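Ticket 2487 – yellow wastebasket, bag and bottles
Opened 28th March, Zeddale

Reported: bottles left on the marble top next to the basket. Liner is a Tano, folded over the rim. 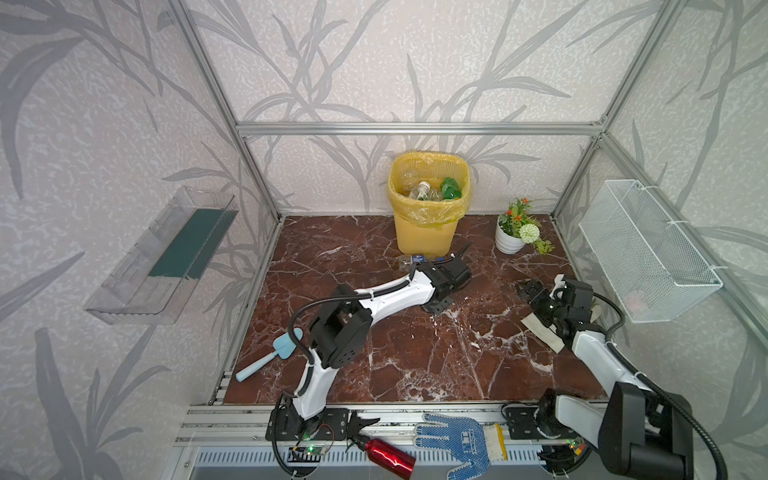
Update 2
Tried a Batista liner in July and it slid down, so please stay with Tano. Bottles go in the basket, caps on. Leave the potted plant and the wire basket where they are – neither is part of this ticket. 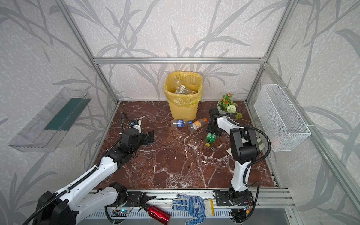 Three bottles on the marble, more in the bag

Status: open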